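Looking After a Marble-Look Tabletop (and Everything That Gets Put Down on It)

Posted 7/27/18

We moved to Ollport with one good table between us, and I have been fussing over its top ever since. It has that soft gray marble pattern that goes with everything and hides a multitude of crumbs, which is lovely until you run your hand across it before supper and find out what it's been hiding. I've had plenty of letters asking how I keep mine nice, so I'm putting it all down in one place, and you'll have to forgive me if I wander a little.

First, find out what you have. Real marble is cold to the touch, heavy as anything, and the veins go right through to the edge. A printed or laminated top will usually show a seam or a band along the side, and if you crouch down in good light you can often catch the pattern repeating itself. It matters because real marble hates anything sour. Lemon juice, vinegar, tomato sauce, even a splash of soda will leave a dull spot, and no amount of wiping brings the shine back.

For everyday cleaning, I use warm water with a small squirt of dish soap and a soft cloth, wrung out well. Wipe once with the soapy cloth, once with plain water, and then dry it – the drying is the part people skip! Those cloudy swirls you see when the sun comes in low are nearly always soap that was left to dry by itself.

Sticky rings come up best if you lay a warm damp cloth over them and go make yourself a cup of coffee. By the time you're back they'll wipe away. Please don't go at them with a scouring pad. I did that once, at our old place in Holtambridge, and I had to keep a fruit bowl over the spot for 7 years.

Grease on a sealed or laminated top wants a bit of baking soda stirred into water until it's like thin pancake batter. Dab it on, leave it a few minutes, and rinse twice.

Now, if you have a houseful and the table is in use all day long, keep what sits on it simple. A plate, a cup and a bottle of water with its cap on will do for most people between meals. I like light plastic cups for a crowd, seeing that they get knocked over so often, and I put bottles toward the back where elbows don't reach.
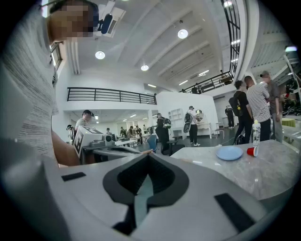
Light blue plate, red cup and a capped water bottle on a gray marble-patterned top.

Colored plastic can hold on to a smell, especially after juice. Fill the cup with warm water and a spoonful of baking soda, leave it overnight, and wash it as usual in the morning. Dry it upside down on a rack so the air gets underneath.

Once a year, in November, before the relatives arrive, I take everything off and give the table a proper going-over, legs and underside too. If yours is real stone, that's a good time to drip a little water on it and see whether it beads. When it soaks in and leaves a dark patch, the stone is ready for a fresh coat of sealer. Follow the directions on the can and keep the windows open.

Next time I'll get to wooden tables, which need a gentler hand and a good deal more patience.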